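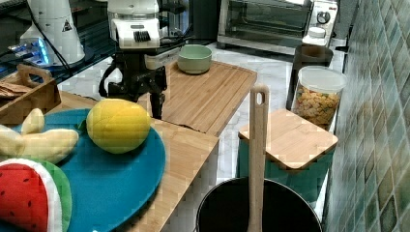
Fig. 1. Working counter against the tiled wall, with the toaster oven at the back and the pot and spatula toward the front.

READING A KITCHEN COUNTER
Handout for Session 5, Room 164
Household Spaces, Ronard Evening School
Instructor: Hadiza Akinola

Welcome back, everyone! This is the session I look forward to all term, when we finally stop drawing floor plans and get to talk about stuff -- the jars, boards, trays and pots that people use every day. We have 90 minutes and I'd like to spend at least half of it moving things, so please read the notes beforehand.

1. Zones, again

You'll remember from Ida Hamann's guest session that a counter has depth as well as length. The back strip, against the wall, is for things that stay put. The middle is where the work happens. The front edge belongs to your hands, and it should go back to being clear every time you finish a job.

Look at Fig. 1 with that in mind. The toaster oven is where it ought to be, in the back strip, but there's a small bottle standing in front of its glass door. Which of you would move it? Where to? It's such a small thing, and it decides whether making toast is one motion or three.

The big bamboo board is set diagonally and has a bowl on it. I love a board that size, but a board with a bowl on it is a shelf. If the bowl is waiting to be filled with what you chop, fine, put it beside the board, on the side of the hand that holds the knife. If it's waiting for nothing in particular, it goes back in the cupboard.

2. Containers you can see into, containers you can't

My favorite topic! Fig. 1 has a good mixture of both. There's the clear jar with the white lid, full of multicolored pieces, and you can see at once how much is left. In front of it is a dark cylinder that tells you nothing at all, and near them is a teal box with a square bamboo lid.

A few things to argue over:

Tall behind short is the usual rule. See-through behind dark breaks a different rule, the one about being able to read your supplies from where you stand. Which would you give up?

Square boxes use a corner well. Round ones turn easily in the hand. Most of us own both and mix them without thinking.

Lids that match the box look wonderful on the day you buy them. Come back in November and see which lid is on which box.

Guilan Zeng's method from the reading (the Wegener booklet, part 2) is to sort containers by how often the lid comes off. Try it at home with five of your own before you decide whether you agree. I was a skeptic and I've been converted.

3. Trays and caddies

A tray makes a group out of things that would otherwise wander. The round teal one holds a soft lemon, a banana and a slice of watermelon, all plush, and it still does its job beautifully: your eye takes the lot as one item, and one pair of hands can carry it off. A caddy with a cutout handle works the same way, only with sides. Use the tray for things you want to look at and the caddy for things that stack.

4. What holds it all up

We skip this far too often. Before you load a surface, get down on the floor and look underneath. On a table with metal legs, find the plate where the leg meets the top and check that the screw heads sit snug against it. On wooden pieces, look along the edges of the panels and feel for any that have shifted.

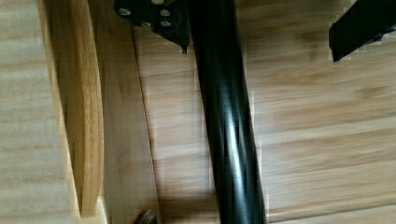
Do this once a season and again after every move, even a short one across the room. Sliding a loaded table is hard on the joints -- empty it, lift it with a friend, then put everything back. While you're down there, check the floor for scratches and fit felt pads if you find any.

Oldřich Kadlec has lent us his box of hand tools again, so bring your questions about stripped screws and wobbly legs. He would much rather tighten things than talk about them, and we'll let him.

5. Exercise: the ten-item reset

Work in pairs. One of you arranges, the other writes down every reach, then swap.

Clear the middle of the counter completely.
Put the board down first, square to the front edge.
Choose a home for the tall utensils and their pot. Try it left of the board, then right.
Set out the back row last, with labels facing you.
Cook an imaginary pot of oatmeal, start to finish, and note every time you have to move one thing to get at another. 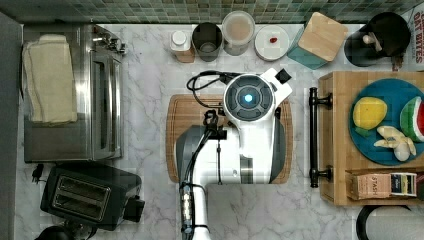
The notes matter more than the finished arrangement. Two pairs can end up with the same back row and have very different lists of reaches, and comparing those lists is the best part of the evening. Left-handed students, please speak up! Nearly every printed kitchen diagram was drawn with somebody else in mind.

6. For next time

Draw your own counter from above as it is on Monday morning, before any tidying. Mark anything that hasn't been picked up since the last session.

Read Stojan Janevski's chapter on drying racks in the Trasulora course pack. It's short and very funny about sponges.

If you missed the Grokum worksheet on cupboard heights, spare copies are in the tray by the door of 164.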